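Ticket: water level logger at Kutenham weir reads flat, then jumps
Site: Kutenham, upstream gauge
Logger: Grukance, firmware 2.13
Opened by: me (river group, east bank)
Status: open

Hi all, me again. Short version first: the upstream logger on the old mill weir has gone flat on us. It holds one level for hours, then leaps up or down in a single step, then goes flat again. The downstream logger is fine and shows the river going up and down the way it should. We need both of them to work out the drop over the weir, and the drop is what the fish pass people want from us, so right now I have half a data set and a lot of cold feet.

I've kept my notes in the order I did things. Sorry for the length!
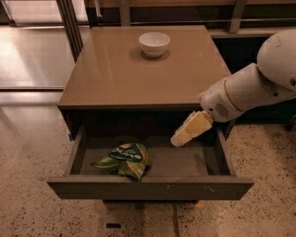

**Kutenham, Tuesday, January 30, 2018**

Got down to the weir just after breakfast. River up a bit after the rain but clear enough to see the stilling pipe all the way down. Plugged the laptop into the logger and it connected first try, which is more than it did in December. Battery showed 59 percent. Clock was right. Logging interval was still 15 minutes, nobody had changed it.

Pulled the whole record. The flat stretches start on the night of the big wind. Before that it looks lovely.

What I tried, in order:

1. Restarted the logger from the menu. No change.
2. Swapped the batteries for fresh ones. No change, and the level stayed at 23 cm the whole time I stood there.
3. Took the lid off the pipe and dropped a tape down. The tape said 41 cm. So the logger is plain wrong, and I don't think it's a matter of a bad offset - an offset would still move with the river.
4. Lifted the sensor out by its cable and held it in the air. It dropped to zero after a few seconds, so the sensor does respond to pressure.
5. Put it back in. It climbed to 38 and stuck there.

That last one got me thinking about silt in the pipe. The Starkard manual (the sensor is theirs, only the box is Grukance) has half a page on it, and it says to check the intake holes at the bottom of the pipe for blockage. I can't reach those from the bank at this level, and I'm not wading above a weir in January on my own, thank you.

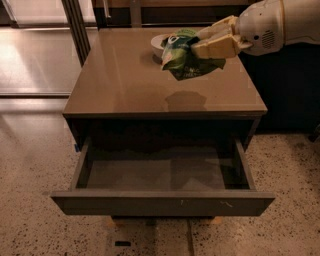
So I did what I could from the top. I poured a bucket of river water down the pipe and watched it. In a clear pipe the level should drop back to match the river almost at once. Mine didn't. It sat there high for a good long while and then sank very slowly, and the logger followed it down nicely the whole way! So the sensor is reading the water in the pipe, and the water in the pipe isn't the same as the water in the river. I was quite pleased with myself at that point.

**Reply from Bogdan Gajewski (Grukance support), same afternoon**

> Thanks for the very full notes. The bucket test is a good one. I agree, it sounds like the intake is mostly blocked and clears a little when the pressure builds up, which would give you the steps. Could you send the raw file as well as the chart? I would also like to know whether the vent tube in the cable is dry. If the drying capsule has turned pink, please change it before anything else.

**My answer**

Raw file sent. I went back for the capsule before dark and it was pink, yes, and I feel silly for not looking. I've put in a new one from the spares tin. The readings didn't change in the half hour I waited, but I know that can take longer, so I'm not ruling it out.

Two questions from my side. Is it safe to push drain rods down the pipe with the sensor out, or will I wreck the mesh at the bottom? We had rods down the one at Baran last year and it came out fine, but that pipe is wider and I think it's plain steel with no mesh.

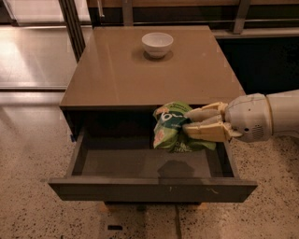
And the second one: can the bad stretch be saved at all? I'd guess not, if the pipe wasn't following the river, but if there's some clever way to fill it in from the downstream logger I'd love to hear it. I've marked everything from the windy night onward as suspect in our copy and left the original file alone.

**Reply from Bogdan Gajewski**

> Rods are fine if you stop short of the mesh. Mark the rod with tape at the pipe depth less a hand's width, then flush with clean water. Please don't fill the gap from the other logger. The drop changes with flow, and that is the very thing you want to measure.

Fair enough, gap it is. I'll borrow the rods from the Baran lot and go down with a second person once the level's dropped. Will do the bucket test again before and after and post both here. Please leave the ticket open until then.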